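Re: [cell-practice] Hand clear before the weight is read?
From: Graça Garcia
Date: 2021-06-28

Remo Wyss wrote:
> Our draft rule 25 says the hand must be off the parcel before
> the weight is read. Valente wants it softened to "where
> practical". Does anyone object? I'd like to close this before
> the July call.

Hi Remo, hi all,

I object, a little! "Where practical" is how we ended up with three different habits at Prorkcombe. Soft mailers are the hard case, I know. They slump over the front of the platform and it's so tempting to leave the fingers on top and call it good. But a scale can't tell a palm from a parcel, and whatever the hand is pushing goes straight into the reading. 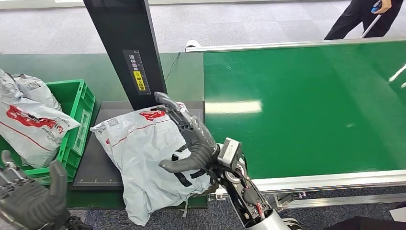 My suggestion would be to split it in two. Pressing a bag flat is fine while you're placing it, then the hand lifts, then you wait 40 ms past the stable signal and read. If the bag slides after that, it's a re-place and the first reading gets thrown out (please, no averaging!).

I'd also like a line saying who may stand near the belt during a run and who holds the stop. Vokorlow has decent wording for that, I can paste it in if you want it.

Graça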